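2024-08-03 晴，傍晚有一点风

早上醒得很早，窗帘缝里的光已经白得晃眼了。本来想赖一会儿床，可是楼下卖豆浆的阿姨嗓门实在太亮，一声一声地喊，把整条巷子都喊醒了，我也就跟着爬起来，烧水，洗脸，把昨晚泡在碗里的绿豆换了一遍水。搬到这边来以后，我好像慢慢变成了一个早起的人，妈妈要是知道了，大概要高兴得跟全家亲戚都说一遍吧。

今天最要紧的一件事，是给Pierina Sala老太太回信。她的信是前天到的，信封角都磨毛了，邮票贴得歪歪的，跟她从前在合唱班里系丝巾的样子一模一样，总有一边长出一截来。我在那边念书的时候租她家阁楼，住了整整两年，她教我做面疙瘩，教我骂人的话（教完又千叮万嘱不许我在外面说），冬天里还把她过世丈夫的羊毛袜子翻出来给我穿。那双袜子我一直带着，穿到脚后跟都透光了也舍不得扔，现在还在衣柜最下面那个抽屉里。

信里她说，Vostalska那家小面包店换了主人，新主人是一对年轻夫妻，面包做得比从前松软，可是她吃不惯，她说面包嘛，总得让牙齿有点事情做。我看到这一句，坐在椅子上笑了好半天。那家店我太熟了，下雨天玻璃上全是水汽，从前的老板把烤焦的边角料装在纸袋里，便宜卖给学生，我靠着那些边角料过了一个又一个月底。她还说院子里那棵无花果今年结得特别多，鸟吃一半，她吃一半，剩下熟得太快的，就熬成果酱送给邻居。

读完信我就馋了，馋得坐不住，于是决定自己也熬一锅果酱。无花果这边的菜市场不好买，卖的都是一小盒一小盒的，贵得叫人心疼，我就改买了杏。卖杏的大姐说这是最后一批了，再过几天就没有了，我听了赶紧多要了些，又被她劝着买了一把紫苏和两根丝瓜。提回家的路上袋子勒手，走几步换一只手，走几步又换一只手，到楼底下遇见隔壁的小姑娘放学画画班回来，硬要帮我提一根丝瓜，扛在肩膀上一直扛到三楼，神气得不得了。 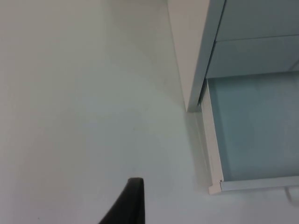
浅浅的灰白色，右边挨着白色的家具。

熬果酱真是一件急不得的事。杏要一个一个掰开去核，有的核粘得很紧，指甲缝里全染黄了。Pierina从前教我，糖不要一次放完，先放一半让果子自己出水，盖上布，人走开，去做点别的。我照她说的盖上布走开了，可是每隔一会儿就忍不住回去掀开看一眼，跟个等放榜的学生似的。等汁水出来了才上火，小火，木勺贴着锅底慢慢推，推着推着整个屋子都是酸酸甜甜的味道，连楼道里都闻得见。

推勺子的工夫最适合胡思乱想。我想起那年夏天，Pierina站在炉子前面，头上包着一块蓝头巾，一边搅锅一边唱歌，唱到高的地方上不去，就用勺子在空中一挥，算是唱过了。我当时话还说不太利索，听不懂歌词，问她唱的是什么，她想了很久，说，唱的是一个人把帽子忘在了火车上。后来我学得好一些了，找来歌词一看，哪里有什么帽子和火车，明明是一首挺伤心的情歌。我到现在也没有问过她为什么要那样讲给我听，这回写信倒是可以问问了。

中午随便吃了一点，丝瓜炒蛋，加一碗绿豆汤。果酱最后装了3瓶，最后那一瓶没有装满，我就当场拿馒头蘸着吃掉了一层。味道嘛，比她做的要酸，颜色倒是很好看，对着窗户举起来，透亮透亮的。瓶子是平时攒下来的，标签撕不干净，其中一个上面还留着Grasso的字样，那是去年买橄榄时留下来的，泡了好久热水也没泡掉，索性就不管它了。

下午坐下来写信，写了撕，撕了写。太久没有用她那边的话写东西，好多词要翻字典，翻字典的时候又看见别的词，看着看着就跑远了。我跟她讲了楼下的豆浆阿姨，讲了扛丝瓜的小姑娘，讲了果酱，还抱怨了一通天气。写到想念她这一句，反倒不知道怎么下笔，想了半天，写的是：袜子我还留着。她应该看得懂的。

傍晚风起来了，我下楼去散步，顺路到路口的邮筒那里看了看开箱时间，明天上午还有一趟。河边坐着好多乘凉的人，有人带了收音机，放的是老戏，咿咿呀呀的，我站在柳树底下听完了一段才走。回来的时候给隔壁送了一瓶果酱，小姑娘的奶奶非要回我一碗腌黄瓜，推来推去的，最后还是端回来了，很脆，就是咸了点，夜里怕是要起来喝水。

现在是晚上了，信已经封好，放在鞋柜上面，免得明天出门忘记。邮票我特意挑了一张有荷花的，她喜欢花，以前收到的邮票都剪下来贴在一个饼干盒的盖子里面。绿豆还剩小半碗，明天早上煮粥好了。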